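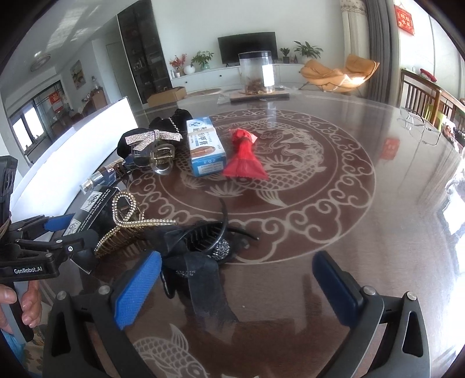

Siiri Tuominen read the first draft of this file and wrote back that the efficiency column was worthless unless we said where the voltage was measured. She was right, so the column has been redone and this file is mostly the answer to her note.

Cletlow Bench Log

What it is

445 discharge runs through small buck and boost converter boards, the kind sold in bags with no maker's name on them. Each run takes a fixed input, steps the load up until the board quits or gets too hot to leave alone, and records voltage and current on both sides. Didier Gaillard did the wiring and most of the runs. Monique Barbier wrote the logger.

Why bother

The listings for these boards claim a current rating, and I have never trusted one. A number printed next to "max" with no temperature, no airflow and no time limit is a decoration. I wanted to know what a board will do for an hour in a closed box, which is how most people end up using it.

What's in the folder

runs.csv has one row per run, with the board code, input voltage, output setting and the last load step that held for the full hour.
traces/ has one file per run, up to 4000 samples each. Longer runs were thinned to fit, so don't go looking for ripple in them.
boards.csv has the markings on the chip and the inductor, copied as printed. Several chips carry a part number I don't believe.
notes.txt is Didier's, unedited.

How it was measured

Four-wire, at the board's own pads. The old draft used the bench supply's display for the input side, and that made every board look worse than it was at high load, since the leads were eating part of the drop. Léonie Bouvier reran 3 of the boards on a different meter. 2 agreed with ours. The third didn't, and I still don't know which meter to blame. Those rows are marked "disputed" and should stay out of any average.

What I wouldn't use it for

Picking a charger. None of these runs had a battery on the output, and a converter that holds its voltage into a resistor tells you very little about how it will treat a cell. People keep asking. The answer is still no.

Comparing sellers. Boards with the same code came from different bags, and I can't show that they are the same design.

Anything about lifespan. An hour is an hour.

Known problems

Runs logged in February have a clock that drifts, so the time column is only good for ordering samples.
Temperature is from one probe taped to the inductor. Tape comes loose. If a trace goes flat halfway through, suspect the tape first.
The Duteck load cuts out early below one volt, and those rows are blank in the "held" column.

Changes

Corrections go to Solange Vidal, with the run number and a trace of your own. "Mine does better than that" with no trace attached will be ignored.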